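Taça (recipiente)

A taça é um recipiente para bebidas formado por bojo, haste e pé. A haste afasta a mão do bojo e reduz a transferência de calor para o líquido; o pé, em geral circular, assegura a estabilidade sobre a mesa.

Materiais

O vidro sodocálcico predomina no uso doméstico. O vidro cristal admite paredes mais finas e apresenta índice de refração superior. As taças de plástico, moldadas por injeção em uma ou duas peças, destinam-se sobretudo a áreas externas e recebem pigmentação na massa. São mais leves e resistentes ao impacto, mas riscam com facilidade.

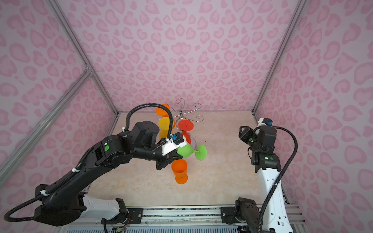
Armazenamento

A suspensão pelo pé, com o bojo voltado para baixo, favorece o escoamento da água e limita o depósito de poeira. Os suportes podem ser de mesa, de parede ou fixados sob prateleiras. O apoio direto sobre a borda não é recomendado para peças finas, sujeitas a lascas.

Terminologia

Em Portugal, a peça destinada ao vinho é designada correntemente por copo de pé, e o termo taça aplica-se também a recipientes largos e baixos. No Brasil, taça é a forma usual.

Ver também: Cálice; Copo; Decantador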